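Nurkel bin picking: fault subset

README, revision of Aug 12, 2022
Maintained by Meifang Su and Harish Varma

Summary

This subset holds the episodes from the Nurkel bin picking collection in which the vacuum line or the force limit failed during a pick. It was split from the main release after Jinlong Jia found that the success labels in these episodes could not be trusted. There are 58 episodes. Do not merge them back into the main training split.

What went wrong

The gripper controller reports a grasp when line pressure drops below a set threshold. In February the threshold was lowered so that soft items would register. After the change, a kink in the hose produced the same pressure drop as a sealed cup. The controller reported a grasp, the arm lifted with nothing attached, and the episode was logged as a success.

The kink formed only when the wrist turned past its usual range near the right wall of the bin. It cleared when the arm moved back to center, so the line passed every static leak test. Yuxi Xu reproduced the fault by holding the wrist at the end of its turn and logging pressure with the cup in free air.

A second fault is present in two episodes. The arm kept pressing after contact and the force limit did not trip. The limit had been disabled in a test profile and the profile was loaded by mistake. The operator used the emergency stop both times. No one was hurt. The bin was pushed out of position and had to be realigned before work went on.
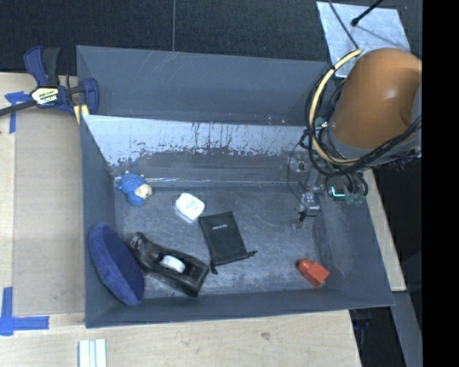 Hose routing is the main thing to check before reusing any episode from this cell. Slack in the line changes with arm pose, and the log records pose but has no field for slack. The cream-yellow hose loops from the top of the arm, around its left side and back under the lower end, and the black cables follow the same loop, so a pull on one can move the other. Treat any pressure reading taken near the end of wrist travel as suspect.

Labels

grasp_reported: controller output, unchanged from the original log.
grasp_checked: set by hand from video. Zixuan Cui made the first pass and Meifang Su the second. Use this field for training or scoring.
fault_type: "line" for the false pressure drop, "force" for the disabled limit.
stop_pressed: true if the operator used the emergency stop.

Where the two passes disagreed, grasp_checked is left blank. Blank does not mean failure.

Changes made to the cell

The threshold is back at its earlier value. Wrist travel is limited in software near the right wall. The controller now refuses to start if the force limit is off, including in test profiles. The bin position is checked against the reference pose at the start of each session.

Known problems

Pressure and video clocks drift apart in long episodes. Align on the first contact, then check again at the lift. Soft items still give missed grasps at the restored threshold. Those episodes are in the main release and are labeled correctly there.

Contact

Send label corrections to Harish Varma with the episode name and the time of the lift. Safety reports go to Jinlong Jia.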